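Última actualización: septiembre
Imprimir | Enviar por correo electrónico

Capítulo 7
El puesto de trabajo cuando llega el brazo robótico

En la planta hortofrutícola de Wamel, la selección de género se hizo a mano durante décadas. Una operaria experimentada separaba 180 piezas en un turno de prueba de 20 minutos, y esa cifra servía de referencia para fijar las primas. Cuando la empresa encargó a Nic Giolla el estudio de una línea con dos brazos, la primera pregunta de la plantilla fue qué pasaría con esas primas.

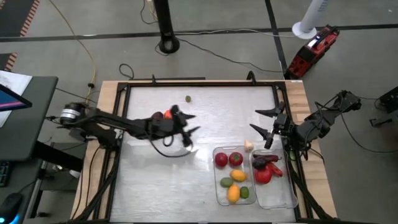 El estudio distinguió entre tareas y puestos. Una tarea, como pasar un tomate o un limón a una bandeja, puede automatizarse por separado. Un puesto reúne muchas tareas: revisar, limpiar, avisar de una avería, enseñar a quien entra nuevo. De los 753 empleados de Wamel, más de 20 cambiaron de funciones el primer año. Casi todos pasaron a supervisión y mantenimiento.

Eoin Ó Flaithearta, delegado de personal en aquella negociación, pidió que la formación se impartiera en horario laboral y que las primas se calcularan por equipo. La empresa aceptó lo primero y aplazó lo segundo.
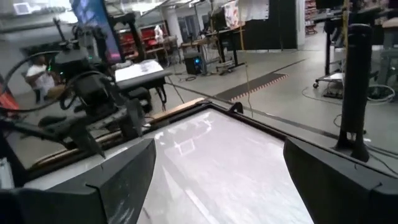 Supervisar exige otra clase de atención. El esfuerzo físico baja, pero aumentan las horas de vigilancia y la responsabilidad sobre las paradas. En Pumulero, donde se instaló después el sistema Nastier, se registraron 3,194 intervenciones manuales en una campaña, la mayoría breves. El convenio vigente no preveía ninguna categoría para quien las realizaba.

En el apartado 7.1 se estudia el análisis de tareas. El 7.2 trata la clasificación profesional y el 7.3, la negociación de los cambios.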